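Osdale Community Board > House & Garden > Flooring

Carpet tiles straight onto slab in the back room – glue or loose lay?

slabhappy
Right, need opinions before the weekend. Back room at our place in Osdale, bare slab, used to have some horrible brown loop pile that I ripped up last month. Want carpet tiles. Charcoal or similar, something that hides dirt as the dog comes in that way. Room will be half office half workshop so there's a bench on castors going in plus a desk chair.
Quote from the flooring place was $1309 supplied and laid. Jiseleo tiles, glued. Bloke said he wouldn't warranty loose lay at all. I can get the same tiles for a lot less and do it myself, just not sure if I need the glue.
Anyone done it?

mulgadrive
Loose lay. Did ours in the rumpus four years ago, double sided tape on the perimeter and down the middle, hasnt shifted. If you stain one you pull it up and swap it. Whole point of tiles.

teatowel_tess
Gonna disagree there. Rumpus room gets feet. A bench on castors is a different animal, it'll walk the tiles and you'll get gaps by Christmas. Ask me how I know.

mulgadrive
Ok how do you know

teatowel_tess
Sewing room. Cutting table on wheels, taped tiles, gaps I could lose a bobbin in. Pulled the lot and used tackifier. Not full glue, the pressure sensitive stuff you roll on and let go clear. Tiles still lift if you need them to but they don't slide.

slabhappy
Tackifier, ok. Is that the milky stuff in the 15 litre drum? Seems like a lot for one room.

teatowel_tess
They do smaller. One of the little tubs did mine with some left over. Roll it thin. If it's still white it isn't ready, go have a cuppa.

grout_expectations
Has anyone asked about moisture yet?? Ground level slab, older house I'm guessing. Tape a square of plastic down overnight and look under it in the morning. If it's sweating, forget all of the above till you sort that out. The old carpet coming up brown might not have been the colour it went down lol

slabhappy
Ha. It was brown in 1970-something I think. Will do the plastic thing tonight.

mulgadrive
Tackifier on a damp slab = smell. Tape on a damp slab also = tape that doesn't stick, to be fair to everyone

plankton_floors
Why carpet in a workshop at all. Vinyl plank. Sweep it, mop it, done. You'll be picking screws out of pile for the rest of your life.

slabhappy
Noise. Room's under the kids' bedroom and it echoes like a toilet block with nothing down. Also cold feet in July.

plankton_floors
Rubber mat under the desk and ugg boots. Saved you a grand

grout_expectations
Not unreasonable but if they want carpet they want carpet. Flat commercial loop vacuums up fine, it's the fluffy stuff that eats screws.

slabhappy
Morning update. Plastic was dry underneath, slab the same colour all over. Happy days.
Next q – colour. Uibo have a charcoal and a mid grey in the clearance section, 293 tiles left of the charcoal so no drama on numbers. Partner reckons charcoal will make the room a cave. I reckon mid grey will show every paw print by October.

teatowel_tess
Your partner might have a point if there's one window. What's the wall colour?

slabhappy
Off white. One window, faces south. Two tube lights.

mulgadrive
Mid grey with a fleck. Hides everything. Plain charcoal shows white fluff and dog hair something shocking, people always think dark hides dirt and it's only true if your dirt is dark.

kelpie_and_co
^ this. Tan dog here, black carpet, vacuum every day. Never again.

offcut_ollie
Counterpoint, charcoal looks great with light timber and if you've got a decent sized bench the floor's half covered anyway. Pic, dark carpet with pale bench top so you can see how the two go together:

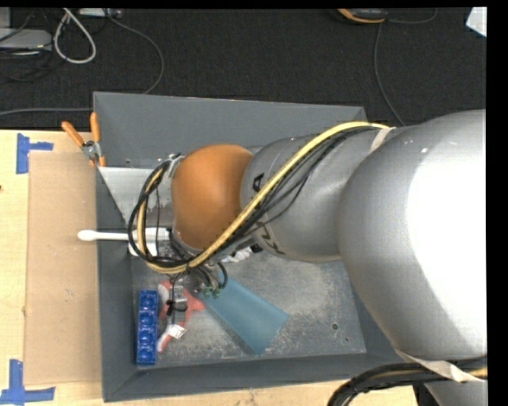

dark charcoal carpet behind a light timber top, for slabhappy and the cave question

The floor reads as a background, your eye goes to the bench. I'd do it again at home tomorrow. Partner can have a lamp.

slabhappy
Oh that's helpful, ta. Darker than I was picturing tbh but I like it with the timber. My benchtop will be pine so pretty close to that.

kelpie_and_co
No dog in that photo I notice

offcut_ollie
Fair. Can't help you with the dog

teatowel_tess
Get samples of both and leave them by the back door for a week. Let the dog vote.

grout_expectations
And check the batch numbers if buying clearance. Mate of mine did his place out at Stiltville with two batches of "the same" grey and you can see the line from the street. Arrows on the back too, decide monolithic or quarter turn BEFORE you start, quarter turn hides seams better imo.

mulgadrive
Quarter turn looks like an airport

grout_expectations
Airports have good carpet

plankton_floors
still think vinyl

slabhappy
Ok ordered one of each colour to try. Going tackifier, quarter turn if I can be bothered. Start from the middle or from the door?

teatowel_tess
Middle. Snap two chalk lines, cross them, dry lay a row each way and see what your cuts are like at the walls. If you end up with a skinny sliver shift the line over half a tile. New blade every few cuts, cut from the back.

slabhappy
Legend. Will report back. Does the skirting come off or do I just butt up to it

mulgadrive
Butt up

grout_expectations
Take it off. You'll be glad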